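Home | Threads | Following | Saved | About

Budgeting for a second arm: notes from our end
By Charmaine Visser
September 26, 2024

1/ A few people asked how we put together the equipment request for the Bukthorpe bench. Posting it as a thread so I only have to type it once. Australian dollars, GST left out.

2/ Background. We do small-part sorting: mixed bits in a bin, pick them out, put them in the other bin. The plan for next year is to keep two arms on the one table and stop sharing bits between benches.

3/ The arms themselves are the easy part of the budget. You get a quote, it's a big number, everyone looks at it hard and then signs. It's everything bolted or plugged in beside them that gets you.

4/ So before writing anything down I stood at the bench and went over what was on it. Grippers, mounting plates, a teach pendant for each arm, power adapters, keyboard, mouse, a lot of cable. Half of that was missing from my first draft.
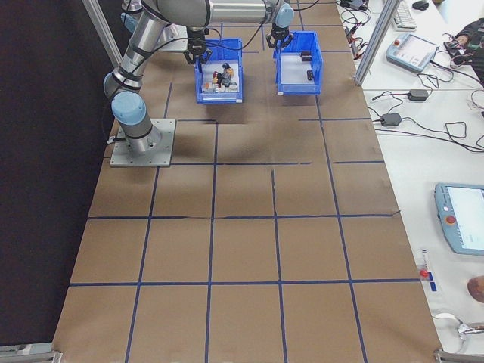

WHAT I LEFT OUT THE FIRST TIME

5/ Spare gripper fingers. Billel sells them in sets and the lead time is 18 days if they have stock. I've put down three sets. Florante wanted more and he may be right.

6/ Cable management. I had zero dollars against this. Proper sleeving, clips and a couple of trays under the side bench came to $115 from the local electrical wholesaler. Cheapest line on the sheet and the one I'd fight for.

7/ Bench space. Two pendants need somewhere to sit where you can reach the red button without leaning over anything. We priced a pair of wall brackets and then a small shelf. Went with the shelf.

8/ Frame. Fourie quoted $3,837 for extra aluminium extrusion, brackets and delivery. I queried the delivery portion and they took the bracket charge off, so no complaints. Ask for the breakdown every time.

9/ Consumables. Brown paper, blue tape, bins. We mark the table up in a tape grid so we can say which square something goes in, and the paper gets creased and has to be replaced. Budget it monthly and don't pretend it comes out of stationery.

10/ Bins are worth a word. Ours are blue plastic, ordinary storage type. Buy a stack of the same model in one go. If the supplier changes the wall height you're redoing pick heights on both arms, and that's an afternoon gone.
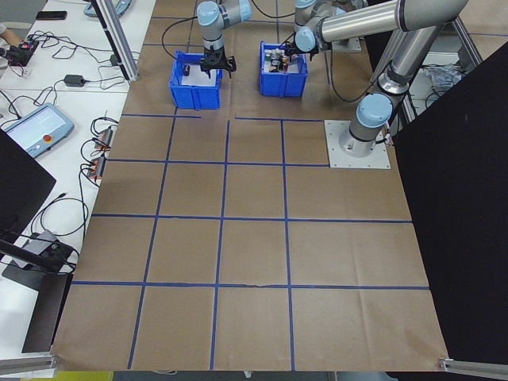 11/ On reach. Two arms working side by side over neighbouring bins means you're paying for layout time as well as hardware. I costed it as labour under its own heading. Last year it was buried in "installation" and it got cut.

12/ New versus second-hand. Nusitz had a used arm at a decent price. We passed. The controller was a generation behind ours and I'd have been keeping two sets of spares and two sets of programs. If it had been our first arm I'd have taken it.

13/ Service contract: we're going year by year. The longer term was cheaper per year but it tied us to their gripper range as well.

14/ Contingency. I put it in as its own line with a written note on what it may be spent on. Finance asked fewer questions than when I padded the other lines, which I have done in the past and don't recommend.

15/ The request goes in at the end of September. Will post the template with our prices stripped out once it's through. If you've bought frame from anyone other than Fourie I'd like to hear what you paid for delivery.

Comments (4)

benchtop_mick: Did you price a third pendant as a spare? We dropped one in our first month.

Florante Saludo: For the record I still want more finger sets.

k_arundel: Agree on the bins. Ours came back a slightly different size after a reorder and we had to touch up every pick.

Charmaine Visser: @benchtop_mick no, but I'll get a quote for one before it goes in. Thanks.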